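Pinotia Episode Notes
README for the data files

Hello and welcome! This is a fan-made data set about Pinotia, the dating series where couples agree to set up home together before they have ever met in person. I have watched every episode at least twice (the first series more like four times) and wrote things down as I went, and at some point the notebook turned into a spreadsheet.

What you get

episodes.csv – 97 rows, one per episode, with series number, episode title, running time and which couples appear.
couples.csv – 30 rows, one per couple, with the towns they moved from and to, and their status at the reunion.
rows.csv – 232 rows, one per on-screen argument. My favourite file by miles!

All three are plain UTF-8 text with commas between the fields. Please keep the encoding when you open them, or Ševčík will come out as nonsense.

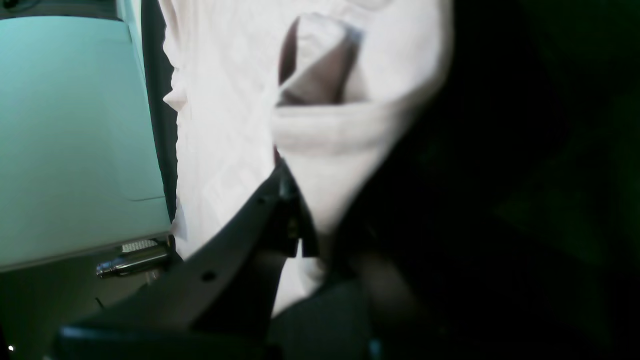 The rows.csv file has a topic column, and it's the one people will want to play with. Each argument gets a single topic from a short list: money, family, jealousy, moving, chores, other. Chores was meant to be a tiny category and it grew and grew. Anything like the big rumpled white cloth in the picture above goes there, so sheets, shirts, ironing and the great towel debate in Kerkura all count. If a row starts over chores and ends over somebody's mother, I file it under whatever it started with.

Names and places

Couples are listed under the surname the show uses on its captions, so you will find Ševčík and Birkar but no first names. Kerkura is the seaside town from the second series. It is spelt two ways in the captions and I have picked one.

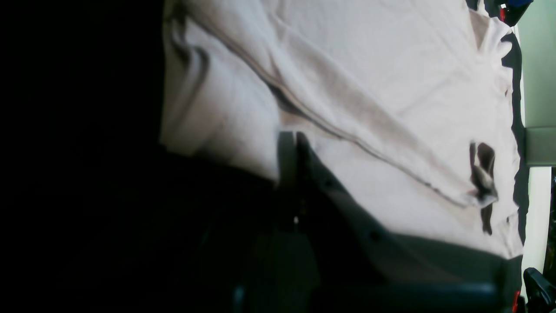
Status at the reunion can be together, apart or unclear. I only go by what is said in the reunion episode itself. Social media posts, interviews and gossip are left out, however tempting (and some of it is very tempting).

Known problems

Running times come from my own recordings and include the recap at the start.
Series 3 has a gap in the towns column, still to be filled.
The Birkar episodes were shown out of order in August. I have kept the order they were shown in.

Using the files

Copy them, chart them, settle a bet with them. A link back is lovely if you publish something. If you spot a mistake, send me the episode title and the time in the episode and I'll happily watch it again.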